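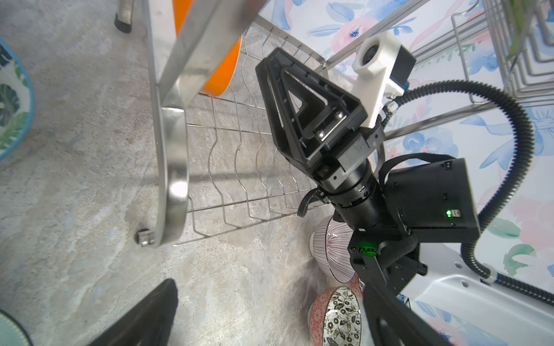
Hard water, round two

2023-08-08

OK so quick one because I have to be out the door soon. We moved to Drimmont in November and I have been fighting the water ever since. White crust on everything. The kettle, the shower head, the faucet, every single glass. I thought the dishwasher was broken. Nope. Just the water.

Things I tried, in no order:

Vinegar. Works, smells, lasts maybe a week. I leave the shower head in a bag of it overnight and tie it on with a hair elastic. Fine.

Citric acid. Better! Bought a big tub, 41 dollars, which felt insane at the time but I'm still not at the bottom of it. Couple spoons in the kettle, boil, let it sit, rinse twice. Do not skip the second rinse. Ask me about the coffee.

Rinse aid – yes, I know, I was the last person on earth not using it. Turned the dial up to 5 and the glasses are mostly OK now. The blue ones still come out cloudy and I think those are just etched for good. Sad, I liked those.

The filter pitcher. Did nothing that I could see. Went to teh thrift store.

Then I got a quote for a whole-house softener. $3688 installed. For a rental! Asked the landlord anyway and got back a thumbs up and then silence, so who knows what that means.

Still to do: the washing machine, which takes 6 tries to fill some days and I'm guessing the little screen in the hose is clogged up. Also towels. They are like cardboard. If anyone has a fix for towels that isnt fabric softener please put it in the comments, I'll read them tonight.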